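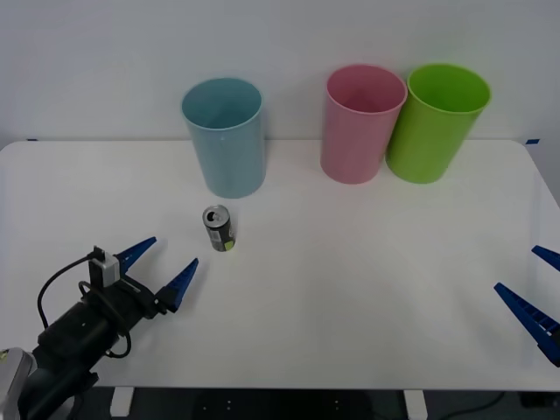

Renata Colby

17/05/2018

Glaze tests, second round. Flumen base, 500 g dry batch, same recipe as the February one except I swapped the feldspar bag. Old bag is finished, new one came from Bustside and looks a touch pinker. Lot number is on the lid of the bin, copy it in here before the lid goes missing again.

Sieved twice. First pass clogged right away, too thick, added water a splash at a time and lost track of how much. So specific gravity by weighing: Fukuda scale was drifting again, had to re-zero between every reading. Needs a new battery or needs to be thrown out. Used the old beam balance for the colorants, slower but I trust it.

Tiles: 14 of them, all Tulitz stoneware, bisqued in the last load. Numbers scratched on the back, not painted (painted ones burned off last time and we had to guess). Plain base on the first few, then copper at 2 percent, then the iron set. Skipped the rutile, ran out of afternoon.

Dipped for a slow count of three. Two coats on the top half. The copper ones dried patchy, some powdering at the edge where my thumb was. Rubbed down the pinholes with a dry finger. Mask on for that, please, all of you.

Kiln: small one. Candling at 217 F overnight with the peep open, then the usual slow ramp to cone 6. Witness cones on the middle shelf and bottom shelf. Didn't put any on top, forgot, already stacked by then. The thermocouple reads hot compared to the cones, see February notes, so don't panic at the display.

Qs for when it's unloaded
- does the new feldspar change the melt or just the color of the powder
- is the running on the copper from thickness or from the hold
- base over the iron slip?? never tried it, cant see why not

Leftover base is in the lidded bucket under the sink, labeled. It settles hard as a rock so stir from the bottom with the drill, not a stick. Pinch of epsom salts if it's still bad tommorow.

Kiln wash is nearly gone too. One shelf has a glaze drip the size of a dime, grind it off before anything good goes on it.

Unload when it's under 200, not before. Tiles on the windowsill in number order.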